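Can a machine tidy up yet?

2022-06-05

I spend a lot of my evenings picking things up off the floor. Socks, mail, game pieces, a photo that slid off the fridge. Every couple of years I check in on whether a machine could take that over, and I write down what I find so I can compare it later. The last time was in October, when I mostly complained about vacuums.

Vacuums are still the only thing most people own. Ours is a Palano and it does fine on an open floor. It does badly with anything left on the floor, so before it runs I have to go through the room and pick everything up. I have done the chore so that the machine can do the easier chore after it.

Thaler has been showing a folding machine at trade shows. It takes shirts and towels if you clip each one in at the top by hand. I stood and watched it for a while. It folds neatly. It does not take anything out of a basket, and the basket is where all my laundry is. A fitted sheet was not attempted while I was there.

Shops and warehouses are further along, mainly because someone gets to decide what the machine has to deal with. My old employer put in a Bikar arm to move boxed parts from a belt to a pallet. The boxes were all one size and came in facing the same way. It worked two shifts and was good at it. When a supplier changed to a glossier tape, it stopped seeing the box edges and we went back to lifting by hand until somebody came out to adjust it. I don't hold that against it. A person would not have noticed the tape, though.

The part that interests me now is flat things. Try picking a playing card up off a table and pay attention to your hand. You slide it to the edge, or you get a fingernail under it, or you press down and drag until it buckles. You have done it so many times that you don't think of it as a skill. On a rug it is different again, because the card sinks a little and you can't slide it as well. Two stiff fingers that open and close don't have a nail and can't feel the edge.

Forkine is a small project that works on this sort of thing in simulation. They let the software practice on made-up objects before anyone risks a real arm. In their notes from the spring they say it now gets a mug on 80 percent of tries. Flat items are listed as "in progress" with no number next to them.

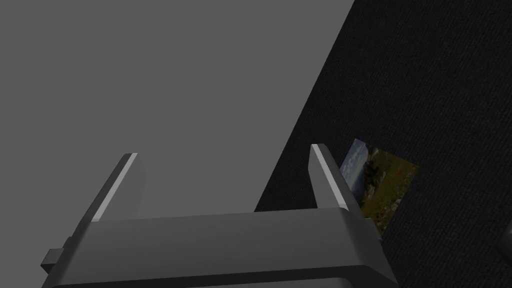 Simulated gripper with its fingers open, and a picture card lying flat on the dark surface.

I like that they picked a card. It is dull and it is the kind of thing that is on my floor. I would sooner watch a machine fail at that for an hour than see another one do a backflip.

There is also the question of what 80 percent means in a house. If I had a helper who dropped one mug in five I would not let them near the cabinet. For socks I would take that rate today and pick up the rest myself – a missed sock is just a sock on the floor.

So my answer for this year is no for the living room, partly for laundry, and yes for boxes if they are good boxes. I'll look again after the next round of trade shows. The Palano needs a new side brush in the meantime and the store only sells them in packs with filters I don't need.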